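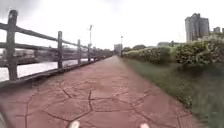

The student group of Meltgate has now finished the second stage of the path-following project, which your foundation supports with a grant of $1,965. The work of this period was mostly on how the robot finds the edges of the way it should drive. Our first program looked for straight lines and it did well in the school corridor. Outdoors it was harder. The surface of the waterside path is pressed in a flagstone pattern, and the program took the dark grooves between the slabs for edges. The fence on the left gives a good long line, so the students decided to trust the rails first and the grass on the right second.

With this change the robot completed 25 of 30 test drives without a correction by hand. In the other five it moved too far to the right, where the border of the grass is soft and not regular. Bradley Mapplebeck, who teaches the group, asked the students to write down each failure before they changed any code. This took more time than planned, but the notes are useful and we attach them to this report.

Expenses: the larger part of the money went for the battery and the motor controller, both ordered from Haslam. The controller came late, and for this reason the tests began in June and not in May. We have not yet spent the part reserved for travel to the Kaston competition.

In the next period we want to do the following:
- repeat the tests in the evening, with less light
- reduce the speed when the right edge is not certain
- prepare 2 students to present the robot at Kaston

We ask for your permission to move the unused repair money to spare wheels.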